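Can a machine tidy a shelf yet?

11 Mar 2021

My sister asked me at the weekend when she could buy something that would put the cups away. I said not soon, and she wanted a better answer than that, so I am writing one.

Tidying is hard for a machine because every object needs a different grip. A cup squashes. A book has to be stood up and will slide if you let go too early. Most of the people I know in this line now start with hand-held grippers, worked by a person, and use the recordings to teach the arm later.

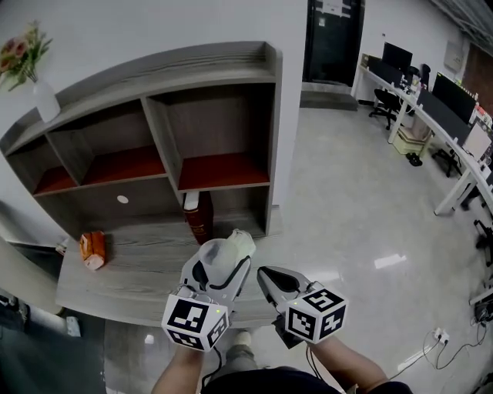 A plastic cup in the left gripper, with the shelves in front.

Martti Hämäläinen has been at this longer than I have. He told me the arm at Perkstead managed a cup on a clear shelf 39 times out of 90 in June. Put a carton on its side next to the cup and the score dropped to 2. A child of four would do better, and quicker.

Parveen Dewan is more hopeful. She thinks shelves will be solved before laundry, as a shelf stays where it is. I agree with her there, though getting a jaw into a small cubby without knocking the sides takes practice even for a person.
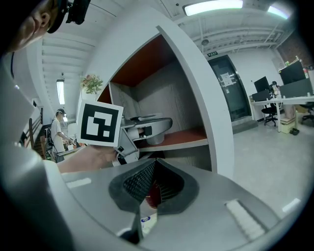 Gripper reaching into a cubby, just over the shelf board.

On the shop floor things are further along. The packing line at Cindport puts the same box in the same place all day, and a machine is good at that. Kitchens are never the same two days running.

So my answer to my sister is to keep putting the cups away herself. I will ask Martti again after the next round of tests at Stirnulstead.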